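Call for participants: furniture finish wear study

Drenura is looking for households and small offices to take part in a study of how clear table finishes hold up in daily use. The work is run from the Skerkcombe test rooms and covers three water-based coatings sold to joiners under the Billaveo range. Participants keep a coated test panel in normal use and report on it once a month. 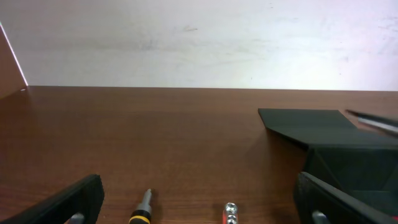
What the study measures

Gloss, hardness and stain uptake are recorded at the start and end of the trial. Laboratory abrasion tests give repeatable numbers but tell us little about hot mugs, hand cream, sunlight through a window or the cleaning products people keep under the sink. The field panels fill that gap. Each panel carries one coating, assigned at random and identified only by a code on the underside.

Panels are supplied in oak, beech and a dark-stained board. They are laid on top of an existing table and held by non-slip pads. A reddish-brown grain hides light scratching better than a pale one does, so the color of the table you normally use is asked for on the entry form.
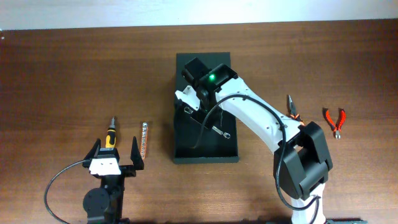

Participants from the pilot asked whether coasters were allowed. One wrote that she had used them all her life and would not stop for a study -- and would that spoil the results? It does not. Habits should stay as they are, and the monthly form has a line for coasters, mats and cloths.

What participants do

1. Place the panel where it will be used at least once a day.

2. Clean it with whatever product you already own. Do not buy a new one for the trial. Write the product name on the first form.

3. Once a month, wipe the panel dry and look along the surface at a low angle toward a window. Note any dull patches, rings or raised grain. 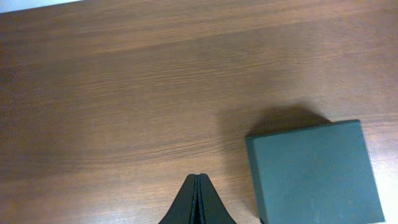 4. Return the panel in its original sleeve when the trial closes. Do not sand, wax or polish it before return.

Who can apply

Applicants must be 18 or over and expect to stay at the same address for the length of the trial. Homes with children or pets are welcome. People who work for a coatings maker or retailer cannot take part. Offices may apply for up to 4 panels, each with a separate named contact.

Payment and contact

Households receive a fixed payment per completed form and a final payment on return of the panel. Return postage is prepaid. Entry forms are available from the Fontana desk at Drenura until the end of December -- late forms are held over for the next intake.

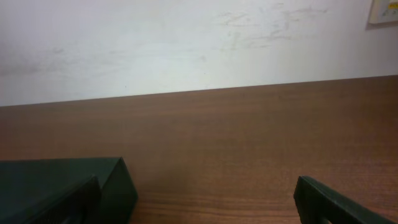 Brown wood-grain tabletop against a white wall.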